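### 4.2 Streaming Partition Refinement

Let G = (V, E) be an undirected graph whose edges arrive in arbitrary order. A streaming partitioner assigns each edge to one of k parts as it arrives and may hold only a small summary of the edges seen so far. Skimgate keeps two structures in memory: a degree sketch over the vertices and a buffer of B edges whose assignment has been deferred. An edge enters the buffer when the two best candidate parts differ in score by less than a threshold τ. All other edges are assigned at once and never revisited.

The score of part p for edge (u, v) is the sum of a replication term and a balance term. The replication term is 1 for each endpoint that already has a copy in p, weighted by the inverse of its sketched degree. Low-degree vertices are therefore kept whole, and the cuts fall on hubs. The balance term is linear in the remaining capacity of p. We tested a quadratic form in early runs and saw no change in replication factor beyond the variation between random seeds.

When the buffer is full, Skimgate scores every edge in it again using the current sketch and flushes the half with the largest score gap. Edges that survive 29 flushes are assigned to the least loaded part. The limit was set on the Mevier graph and left unchanged for the other inputs. Without it, a small set of edges between hubs can occupy the buffer for the rest of the stream.

**Memory layout.** The sketch is stored as a flat array of 32-bit counters, and the replica table as one bit vector per part. Both are allocated at startup and do not grow. Lookups in the replica table are random and dominate the running time once the table no longer fits in the last-level cache. We process edges in batches of 2,000 and sort each batch by source vertex before scoring, so that repeated lookups for the same vertex fall close together. Sorting changes the arrival order within a batch, but the effect on partition quality was too small to measure on any of our inputs.

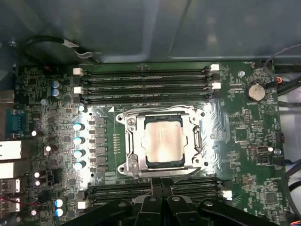

**Figure 3.** Motherboard inside a computer case, with the processor socket at center and four empty DIMM slots.

Throughput depends on memory latency more than on arithmetic. With k = 69, the replica table for the Revuldale graph exceeds the cache by a wide margin, and prefetching the bit vectors one batch ahead recovers part of the lost time. On the Intarasuk graph the working set is smaller and prefetching gives no benefit. We leave it enabled in all reported runs to keep the configuration fixed.

**Choice of buffer size.** A larger B delays more decisions and lowers the replication factor, at the cost of more rescoring. The gain flattens early. On all three graphs, the curve is nearly level past B = 900, and we use this value in Section 5. The threshold τ interacts with B: if τ is too high, the buffer fills with edges for which deferral brings little new information, and flushes become frequent. We set τ to the median score gap observed over the first batch and do not update it afterward. An adaptive threshold would suit streams whose degree distribution shifts over time, a case that none of our inputs covers.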